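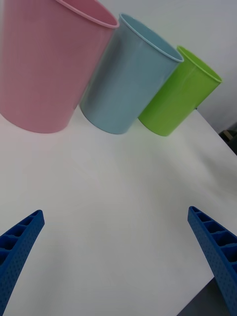 8/17/24

Up at six, couldn't sleep, so started on the kitchen before anyone else was awake. Coffee first. Then the cupboard over the fridge, the one I've been avoiding since we moved in. Everything out onto the bench, onto the floor, onto both chairs. Why do we own three graters.

Plan for the day was: cups, lunch stuff, then boxes to Mum's, then the cake. Got through the cups. Most of the lunch stuff. The rest we'll see.

The pink, the blue and the green are staying, that's decided. They're the last of the plastic ones and I was all set to put them in the op shop bag, had the bag open and everything. Then Junie came out in her dressing gown and said which one's mine, and that was the end of that. Green is hers. Pink is for visitors, apparently. Blue is for Teddy because he doesn't care, she says, and he doesn't.

So they live on the low shelf now where the kids can reach without climbing on the drawer handles. Should of done that a year ago. The drawer handle on the left is already loose from being stood on. Need to find the little screwdriver.

Mugs: kept the ones we use. Put the chipped Clondov one out in the shed for paintbrushes. Rob will complain, he's never drunk from it in his life.

Breakfast was toast standing up. Teddy had his on the back step with the dog and I suspect the dog had most of it.

Ten-ish, Kornél Katona from next door came to the fence about the lemons again. He's got too many, we've got too many, neither of us will say no. Came back in with a bag of lemons having handed over a bag of lemons. He's coming tomorrow for the birthday lunch, bringing a salad and the folding table. Said he could bring glasses as well and I said no we're fine for glasses and then stood in the kitchen working out if that was true. Final count for tomorrow is 16 people if Deb's lot come. Glasses for the grown ups, fine. Kids get plastic. Which means the three good ones plus the picnic ones, wherever they've got to. Garage? Not the garage, looked. Possibly in the Brerkier tub with the tent pegs.

LATER. Not in the Brerkier tub. Tent pegs in there, one thong, a torch that works(!), Rob's cricket hat that he accused me of chucking out. Put the hat on his pillow without a note.

Washed everything that came out of the cupboard. Two sinkfuls, changed the water in between, it was grim. That top shelf gets a sort of sticky fur on it from the cooking and I don't know what the answer is except not having a top shelf. Bicarb and a bit of vinegar did the worst of it. Lined the shelf with the leftover drawer paper, the lemon yellow stuff, ran out two thirds of the way along so there's a bare bit at the end. The slow cooker will sit on it. Fine.

Lids. I don't want to talk about lids. Matched what I could, chucked the orphans, and within the hour found a container under the sink that fitted one of them. Fished it back out of the bin.

Drove to the shops at lunch for cake things. Forgot the list, remembered most of it. Butter, cream, eggs, candles shaped like an 8 because she'll be eight and has asked for the number one and not the little ones. They had every number except 8. Bought two zeros. Rob says we can stack them and he's very pleased with himself about it. Paper cups were on special so I stood there dithering, then didn't, then regretted it all the way home. Parked behind a ute that took up two spots, was rude about it under my breath, was Deb's husband. Waved.

Cake. Gran's butter cake, the one on the card with the grease spots. Oven runs hot so I go down to 160 on ours no matter what the card says. Wait no, card says 200 which can't be right, that's got to be her scones on the same card. Asked Mum on the phone. Mum said everyone knows it's 160. Good. Didn't need to look it up in the big Majumder book then, which is holding up the end of the bookshelf anyway.

Mum also on about the family tree again, she's got us back to 1857 and a man who sold rope in Ballarat. Twenty minutes on the rope man while the butter went too soft. Told her she could tell the whole table tomorrow. She will.

Junie wanted to lick the beaters, Teddy wanted to lick the beaters, two beaters, peace in our time. Both then wanted milk in their own cup. Blue and green down off the shelf, she got them herself, very proud. Put pink out too, for the dog she said. Had words about that. It's for visitors, I said, you made the rule.

Cake came out a bit domed. Will slice the top off and turn it over, icing hides a lot. The off-cut was dinner for some of us.

Still not done: the drawer with the batteries. Boxes for Mum's, all still in the hall, everyone's stepping over them. Iron a tablecloth or decide we're people who don't. Ring the Trirkarik place re the gas bottle, they shut at noon on Saturdays so that's missed, barbecue will have to limp along on what's in there. Ask Kornél if he's got a spare.

Rob home half five, covered in grass, put the hat on straight away and said see. Did not say thank you. Swept, hung out the tea towels, brought half of them in again because of the drizzle.

Nine now. Feet hurt. The kitchen looks good though, I keep going back in and opening the cupboard to have a look at it. Everything facing the same way. It'll last till breakfast.

Picnic cups are in the boot of the car. Just remembered. They've been in the boot since Easter.

Bed.

4 comments | 2 shares

Last updated 9.42 pm

Contact | Copyright, all my own words | Back to top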